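Urstead Fish Handling Cell – demo days at Dallosside

Product code: UFH-490
Availability: to order, lead time on request
Demonstrations: Dallosside workshop, next open day 19th September

I look after the fish handling cell here at Urstead, which means I write this page, answer the phone about it and do most of the talking on open days. If you've got this far you probably already know you want something to move whole fish from one place to another without a row of people doing it by hand, so I'll try to stick to what visitors ask me.

What it is

The cell is a robot arm, a gripper and a washdown frame, sold as one unit with the software already on it. It picks whole fish one at a time and puts them where you want them – a tray, a belt, a fixture, the infeed of a grader. We built it for smaller processors and hatcheries who have been quoted for a full line and nearly fallen off their chairs.

The arm comes from Gallardo and we've used theirs from the start. The gripper is our own. It has soft replaceable pads that pull off without tools, and you'll want a spare set in the cupboard from day one (the price below includes one set spare, and after that they're sold in packs of 3).

What happens on an open day

You turn up, you get a coffee and a pair of overshoes, and we start at the desk. I know everyone wants to go straight through to the workshop! But the simulation is where we do the real planning, and it's the part people end up asking most about. We load up the cell on the big screen, drop in a fish model and run the arm through its moves. If you send me your layout drawing beforehand I can have your own room built up in plain grey blocks, near enough to see whether the arm will foul on a wall or a rail.

Then we go through to the real thing. We run it with practice fish first and then, if our supplier has been kind, with fresh ones. Have a go at the controls yourself, please do. There's a big red button and you're welcome to press that too, everybody wants to.

Allow a whole morning. Parking is round the back, past the Urkholm unit, and the sat nav will try to send you down the farm track. Ignore it.

Specification

Fish weight: up to 2,000 g
Fish length: up to 490 mm
Frame length: 1,848 mm
Frame: stainless steel, open underneath for hosing down
Power: single phase
Gripper pads: food-safe, tool-free change
Software: cell control and simulation, one licence each
Training: one day at your site, included

Questions I get a lot

Will it cope with slippery fish? Yes, within reason. The pads are ridged and the grip closes slowly, then firms up. Very small or badly curled fish still give it trouble and I'd sooner you heard that from me now.

Can I have the simulation on its own? You can. Quite a few people take that first and play with it over the winter, then come back for the cell. It runs on an ordinary office computer with a decent graphics card, and if you go on to order the cell we take the licence fee off the bill.

Can I use my own fish in the simulation? Send us good clear side-on photographs and the usual range of lengths and we'll make up a model for you. We do this for a fixed fee – two species are included with the cell. Do tell us if your fish come to you head up, head down or any old how in a bin, as it changes the way we set up the pick.

How noisy is it? Quieter than your chiller, I'd bet. We hold a normal conversation next to ours.

Booking

Places on the open day are free but we keep the groups small so that everyone gets time at the screen. Use the enquiry form and put "Dallosside" in the subject box, with your fish species and a rough idea of your layout if you have one. If the date doesn't suit, we're running another in December – details will go up on this page once I've got the workshop booked.
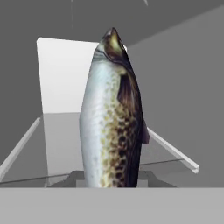 Spare pads, the stainless trolley and the longer control cable are all on the accessories page, and they can go on the same order as the cell so you only pay delivery once.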